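Notes from the Parts Bench

I've been promising to write up the small-hardware cleanup since November, so here goes. If you've ever come down to the Mindmont workshop looking for a nut and left with a fistful of things that almost fit, this one's for you.

Some background for newer readers. When we took over the stock from the old Ursu shop we got 1400 pieces of hardware in coffee cans. I know it was 1400 because Viorica Ardeleanu weighed the cans, did the math, and wrote the number on the lid of the biggest one with a paint pen. Nuts, mostly, with washers and a few mystery pins mixed in. They sat under the window for ages. Every so often somebody would dump a can out on the bench, dig for ten minutes, and scrape it all back in with the edge of a ruler (I was usually that somebody).

What finally got us moving was a bill. I'd ordered a fresh box of hex nuts from Gudis, and the same evening Grigore Munteanu reached into a can and pulled out a handful of the exact same size! He was very nice about it. He also put the handful in my coat pocket, and I found them on the bus.

So now we sort, and I have become a bore on the subject of trays. My favorite for this is the shallow kind with a grid of little square cells, like an ice-cube tray that kept growing. You can drop a nut in a cell and it stays put when you bump the table, and you can see right away whether it's on its side or sitting flat. For anything that's getting cleaned I like a perforated steel tray, because the grit and the leftover oil have somewhere to go. Put the two right up against each other. I used to leave a gap so I could rest my wrist there, and I lost a lot of nuts down that gap. 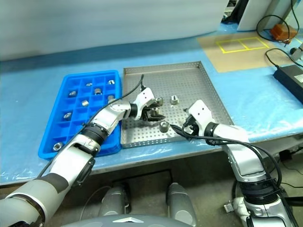
The other thing I'd push for is plastic film over the whole table. Vsevolod Kostiuk talked me into it and I grumbled, but when you're done you lift the corners, tip the crumbs into the trash, and the tabletop is as clean as when you started. Get the see-through kind if you can. We had an opaque sheet first and kept sticking it down over pencils.

A few things I learned the slow way. Don't fill the grid. I did that the first night, very proud of myself, and then couldn't get my fingers around anything. A few at a time is plenty, with empty cells between. Sort by thread before you sort by finish, too. I had a lovely row of shiny ones and a row of dull gray ones and then had to take both rows apart again, since half of each were metric. And try every nut on a known bolt, even the ones that look perfect. Tamara Mocanu keeps a set of test bolts on a loop of wire and will lend it to you if you ask before she's had lunch.

As of this week 465 nuts are sorted, checked and in labeled drawers, the left-hand cabinet, top 8 drawers. The labels are in my handwriting, sorry. If you can't tell a 1 from a 7, ask me or just try the bolt. Drawer 11 is for anything with a damaged thread, so please don't build with those.

We could use more small lidded boxes, any kind, and a decent magnet on a stick. Leave them on the shelf by the Alum rack with your name on a bit of tape if you want them back. I'm at the bench most evenings after six.

Brock Chan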